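Week 6: When the Grip Lets Go
Manipulation Lab handout, Limcombe, May 2026

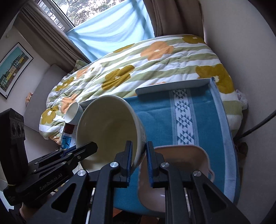 So, back to the fault I promised you. In February our Forar arm dropped a dish on cycle 657 of a 1000-cycle run, and I blamed the pads for two days (wrong!). The log had it all along: the force reading froze, the controller trusted the old number, and the fingers slowly relaxed. Nothing tripped the stop!

For next time, read the Pretanitz fault log from line 56 and mark where you'd have halted the arm. Bring safety glasses, and please keep your hands out of the cell while it's live.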